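Teaching the arm by remote: worth the hours?

clavwood_shop
We've put 30 hours into driving the arm by hand controller at Wenthorpe. 2000 demos in simulation, one task: get the gripper to a big round thing and close on it. The policy still misses 7 tries out of 20. I'm not sold.

negussie
How many people did the driving? Mixed styles wreck it. One person goes in from the left, the next from above, and the model splits the difference.

clavwood_shop
Two of us. And no, we both came in the same way. I checked the replays.

dolus_fan
2000 is plenty. I'd guess your operators were too good. You need sloppy runs with recoveries in them.

negussie
Disagree. Feed it slop, get slop. I've heard the "recoveries" advice for years and never seen numbers from the person giving it.

dolus_fan
Then try it on 20 runs and post the numbers yourself.

clavwood_shop
I'll try it, but my money is on the wrist view. With a ball that size, I lose track of the far finger once I'm close, so I'm guessing when to squeeze. If I'm guessing, what is it learning from me? Wrist view from one of the sim runs, fingers still open:

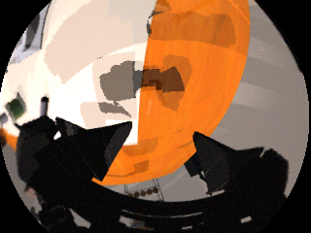 Next batch I'm driving with a second view from the side, same task, same controller. If it still misses 7, I'm going back to scripted grasps.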